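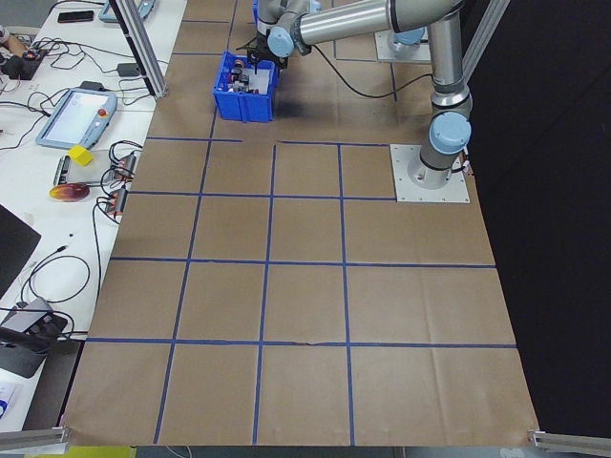 Packpapier mit blauem Kleberaster

Betreff: Re: Re: Beete auf Papier planen oder gleich loslegen?

Hallo zusammen,

> Ich hab den Garten jetzt im dritten Jahr und pflanze immer noch nach
> Gefühl. Am Ende steht der Kohl wieder da, wo er letztes Jahr schon war.
> Macht ihr euch vorher einen Plan? Und wenn ja, womit? Die App von
> Vastico hab ich nach zwei Abenden wieder gelöscht.

oh, das kenne ich so gut! Bei mir war es die Zucchini, die drei Sommer am selben Zaun hing (und im dritten dann beleidigt war). Seitdem plane ich auf Packpapier, große Bahn, Klebeband drauf, und jedes Kästchen ist ein Stück Beet. Unser Garten am Jakgate hat 300 Quadratmeter, davon sind aber nur 5 Beete wirklich Gemüse, der Rest ist Wiese und Beeren und die Ecke hinterm Schuppen, über die wir nicht reden.

Was reinkommt, schreibe ich auf Zettel und schiebe die so lange hin und her, bis keiner mehr neben seinem Vorjahresplatz liegt. Starkzehrer zuerst, also Kohl, Kürbis, Tomaten, danach Möhren und Zwiebeln, und Bohnen kommen dahin, wo noch was frei ist. Mit Bleistift direkt aufs Papier geht auch, aber ich radiere dann so viel, dass ich im April nichts mehr lesen kann.

Nimm bloß kein Kreppband, das rollt sich bei mir nach einer Woche an den Enden hoch. Und die alten Pläne aufheben! Gefaltet passen die in jede Schublade, und nach vier Jahren bist du sehr froh drum.

Hat eigentlich noch jemand Pflanzknoblauch übrig? Bei Trundeck war alles weg, und 500 Gramm würden mir völlig reichen. Tausche gegen Himbeerausläufer, davon habe ich mehr als genug.

Liebe Grüße vom Jakgate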